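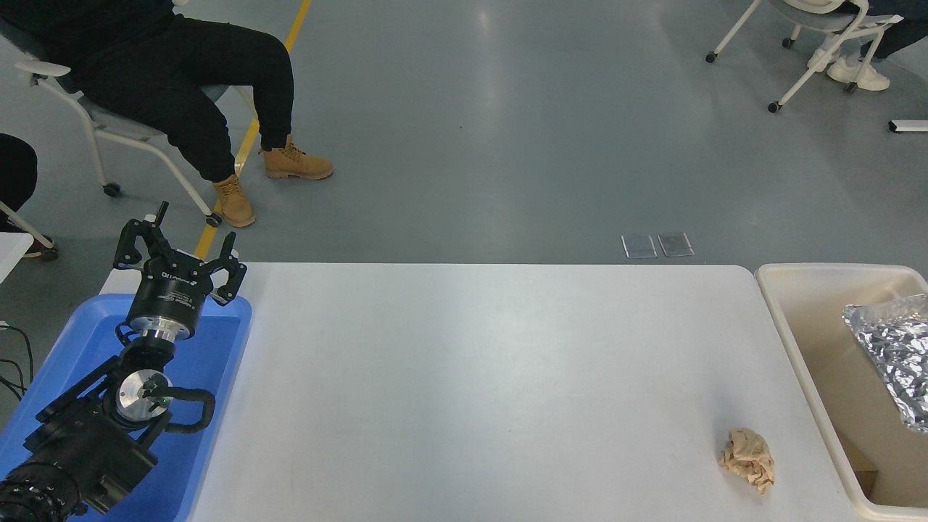 A ball of brown paper on the sorting table at Cotthorpe, with the left arm reaching over the blue tray, gripper open.

The Long Education of a Trash Sorter

At a workshop in Cotthorpe, a small software team has spent the better part of a year teaching a pair of arms what to do with a crumpled piece of paper. The hard part is deciding what a crumpled thing is.

By the Deltetti staff

If you have ever balled up a paper bag and tossed it across a kitchen, you have done something that still gives robot programmers a headache, and I say that with a good deal of affection for the programmers, having spent a couple of very pleasant mornings watching them have it. The bag you threw had a shape it had never had before and would never have again. You didn't care, of course. You knew it was a bag, you knew you could squeeze it, and you knew where the trash was.

The software I came to see is called Feyisa, and it's built by the people at Gemberg, who make sorting tools for recycling lines too small to afford the big optical machines. Feyisa is really four programs that talk to each other (five, if you count the one that keeps the logs, and the team is fond enough of that one that I think we had better count it). One looks at the table. One decides which object to go after. One works out a path for the arm, and one runs the fingers. They pass little messages back and forth all day long, and most of the year has gone into what those messages ought to say.

Take the looking. The first version tried to draw a neat outline around every object and give it a name, as a good many vision systems do, and on bottles and boxes it was a happy little program. Then came the crumpled paper. A ball of brown paper is all creases, and every crease throws its own small shadow, and the old program would sometimes find three or four objects hiding in one. The version running now puts the names off until later. It asks first which bits of surface are likely to move together if you pull on one of them, and only after that does it get around to wondering what they're made of. It sounds backward, and I was told that it felt backward to write, too, but it has held up well enough that the old code was finally deleted this spring, with cake.

Foil is its own story. Brown paper at least has the good manners to look brown from wherever you stand. Crumpled foil is a heap of tiny mirrors, and what the camera gets back is mostly the room. The depth readings come in full of holes, and a planner that trusts them too much will cheerfully send a finger straight through a spot it believes to be empty air. Gemberg's fix is a plain one. Wherever the depth goes ragged, Feyisa treats the whole patch as solid, up to the height of the tallest point it can be sure of, and it comes in slowly. That costs time. In the team's own tests a foil pick takes 14 seconds and paper goes a good bit quicker, and there is some friendly arguing over lunch about whether that gap will ever close.

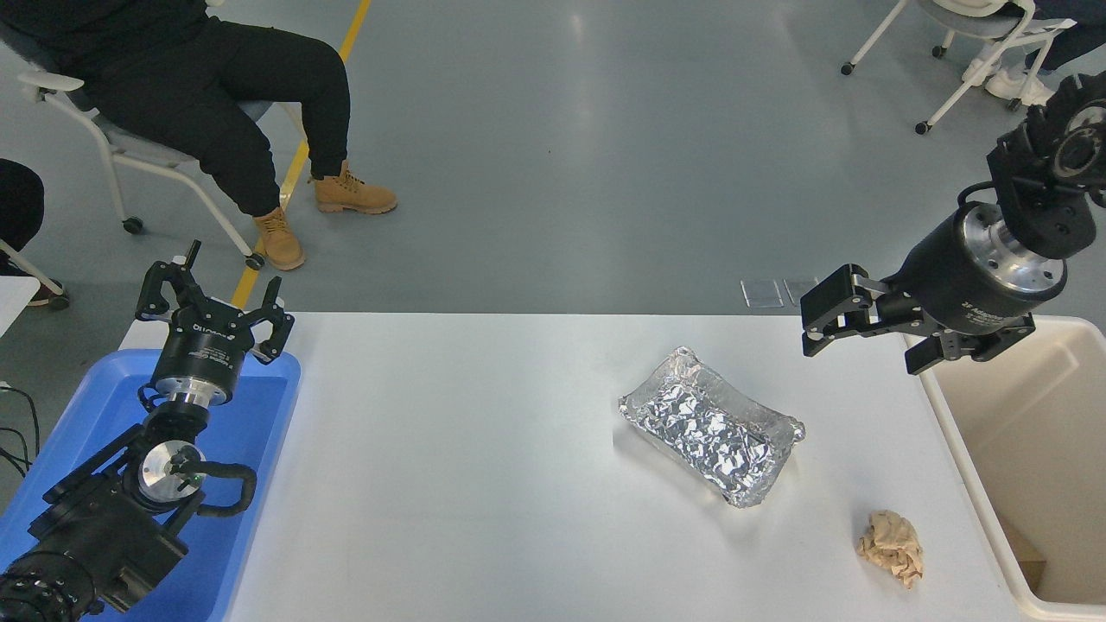
Two arms, one table: a tray full of crinkled foil and a ball of paper, with bins at either end.

Then there's the matter of having two arms, which I had thought would make everything easier, in the way a second pair of hands does when you're folding sheets. It makes the planning a great deal harder. Each arm has to know where the other is and also where it intends to be, and for a while the two planners were so polite that both would stop and wait for the other to go first. I would have paid good money to see it. These days a small scheduler hands out the space over the table in pieces, and an arm has to hold a piece before it's allowed to reach into it. If neither arm has moved for 40 ticks of the scheduler's clock, one of them gets a nudge.

What I liked best was the replay tool. Every pick that goes wrong gets saved whole, meaning what the cameras saw, what the planner wanted and what the fingers felt, and anyone on the team can pull it up at a desk and run it again with the code changed. The collection stands at 375 failures as I write, and each has a nickname. New code has to get through the lot of them before it goes anywhere near an arm. A full run takes 20 minutes, which happens to be a good length for a coffee, and the kitchen at Cotthorpe is the best-informed room in the building for that reason.

There is plenty left to do. Feyisa doesn't yet know what to make of things that are two things, like paper with a foil lining, and for the moment it sets them down and asks for help. It also has a poor sense of when to give up, and will go after an awkward scrap again and again with what I can only call devotion. A limit on retries is written and waiting for review. The team would also like the fingers to have more of a say, so that a grip that feels wrong can change the name the camera side came up with, and the first piece of that work goes in with the September release, along with a new screen for the replay tool that shows both arms' plans side by side.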